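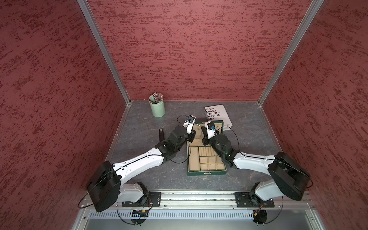

An open box on the slate-patterned work surface, with deep red walls on three sides.

TRISTTHORPE, December 10, 2020 – Platuvine is delighted to announce that its gift box packing service, which so many of our neighbors have asked after since March, is now open to every household in Tristthorpe and Skuvthorpe, with 895 boxes already on order!

"A box is such a friendly thing to find on the step," said Kam-wah Chien, who runs packing at Platuvine. Orders of up to 20 boxes go out in three days, and larger ones may take a little longer.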